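Durnora Guest House Water and Linen Program
Progress report to the Plolix Fund
Submitted 4/1/26 by Nkrumah Ayaaba, project lead

Status

Work is on schedule except for the greywater tank, which is delayed. Spending is within the approved budget lines. No change to scope is requested at this time.

Background

The grant covers measures to lower water use in laundry and bathrooms at the Durnora site. The two largest uses of water before the project were bed linen washing and showers. The site draws from a shared well on the Dakau side of the property and pays a pumping charge by volume, so any reduction shows up on the utility statement one billing period later.

Work completed

Submeters are installed on the laundry supply line, the hot water return and both bathroom risers. The meter on the east riser read high for the first part of the period. It was removed, bench checked and refitted with a longer straight section of pipe upstream. Readings taken before the refit have been left out of the totals below.

Low-flow shower heads are fitted in all 30 rooms. Five needed a different thread adapter, which was bought locally and charged to the parts line.

The linen change interval was moved from daily to every third night for stays longer than two nights. Guests can ask for an earlier change at the desk. The housekeeping sheet was revised to show the last change date for each bed, and the old sheet has been withdrawn.

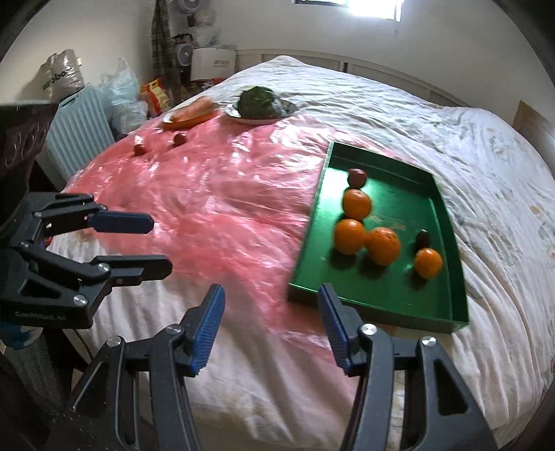
Pale bedding on a bed.

Wash loads are now weighed before they go into the machine. Under the old practice many loads ran well below rated capacity, and the machine does not adjust its fill level to suit. Staff combine small loads where fabric type allows. Towels are still washed separately from sheets because the drying times differ.

Results to date

Metered laundry use in February was 62 percent of the baseline figure. Occupancy was slightly lower than in the baseline month, and the figure has not been corrected for this. A corrected value per occupied room will be given in the next report, when the booking data has been reconciled with the desk log.

Shower use fell by a smaller margin than planned. The likely cause is pressure: the west riser runs above the rated range of the new heads. A pressure reducing valve is on order.

Total savings across all metered lines are around 3,000 gallons for the reporting period. This excludes kitchen use, which is not metered separately.

Delays and open items

The greywater tank has not been delivered. The supplier, Durán, has twice moved the ship date, citing a shortage of fittings. The concrete pad is poured and cured, and the trench is open and covered with plate. If the tank does not arrive in the coming period, we will ask for quotes from a second supplier — the pad dimensions would suit most tanks of the same volume.

The permit for the irrigation tie-in is with the county. One set of comments was received and answered. The revised drawing shows the backflow preventer above grade, as requested.

Budget

Parts and fittings are slightly over the planned amount to date, owing to the adapters and the extra pipe for the east riser. Labor is under. We propose to cover the difference from the labor line, as allowed by section 2 of the agreement. Receipts are attached separately.

Next period

Install the pressure reducing valve and repeat the shower flow tests. Set the tank, if delivered, and backfill the trench. Submit the corrected use figures together with the raw meter log.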